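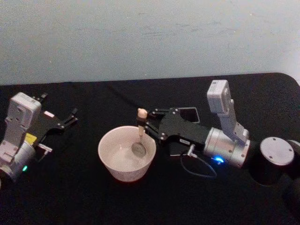 Équipe Arts de la table et gestes du repas – Atelier Kusari, site de Pastden

Appel à participation : bols, cuillères et habitudes de table

Nous cherchons 24 personnes pour participer à une étude sur la vaisselle de tous les jours. L'étude porte sur le bol et la cuillère : comment on les choisit, comment on les pose sur la table, comment on les tient et où on laisse la cuillère quand on a fini de manger.

Notre équipe prépare une petite collection de vaisselle pour les cantines et les résidences. Avant de décider des formes définitives, nous souhaitons observer des personnes d'âges et d'habitudes différents. Un bol blanc en céramique, avec un bord légèrement évasé, est un objet très simple, mais les avis sur lui sont très partagés. Certains le trouvent trop léger, d'autres le trouvent agréable à porter à la bouche. La cuillère pose aussi des questions : si le manche reste dressé au-dessus du bord, on le saisit facilement, mais on peut aussi l'accrocher avec la manche. Nous voulons mieux comprendre ces petites différences.

Déroulement

Chaque participant vient deux fois à l'atelier. La première séance dure 70 minutes. Vous serez assis à une table et vous utiliserez plusieurs bols et plusieurs cuillères, d'abord vides, ensuite avec de la soupe, du riz ou de la compote. Entre les repas, nous vous demanderons de débarrasser votre place et de la remettre en ordre comme vous le faites chez vous. Il n'y a pas de bonne ou de mauvaise manière.

La deuxième séance est plus courte. Elle consiste en un entretien individuel, pendant lequel vous pourrez reprendre les objets en main et donner votre avis. Si vous le désirez, apportez un bol et une cuillère de votre maison, nous serons heureux de les comparer avec les nôtres.

Qui peut participer ?

Toute personne à partir de 16 ans. Pour les mineurs, l'accord écrit d'un parent est nécessaire. Les gauchers sont les bienvenus, ils étaient trop peu représentés dans notre étude précédente, ainsi que les personnes qui ont des difficultés à serrer un objet fin. Aucune connaissance en cuisine ou en design n'est demandée.

Merci de nous signaler toute allergie alimentaire au moment de l'inscription. Nous pouvons adapter les plats, à condition d'être prévenus à l'avance.

Indemnité

Vous recevrez 57 euros pour l'ensemble des deux séances. La somme est versée par virement après l'entretien. Les frais de transport depuis Fulley sont remboursés sur présentation du billet. À la fin de l'étude, chaque participant pourra également choisir un bol de la série Rana et l'emporter.

Lieu et accès

Les séances ont lieu dans la salle d'essai de l'atelier, au rez-de-chaussée, accessible en fauteuil roulant. L'entrée se fait par la cour. Prévoyez quelques minutes d'avance pour remplir les papiers.

Inscription

Les inscriptions sont ouvertes jusqu'au 1er mai 2019. Pour vous inscrire, utilisez le formulaire de contact de l'atelier avec la mention « Bols » dans l'objet. Indiquez votre âge, la main que vous utilisez pour manger et vos disponibilités en journée ou en soirée. Nous répondons à toutes les demandes, même lorsque le groupe est complet.

Les réponses seront conservées sans votre nom. Vous pouvez arrêter votre participation à tout moment, il suffit de nous le dire. Un résumé des résultats sera envoyé en octobre aux personnes qui le souhaitent.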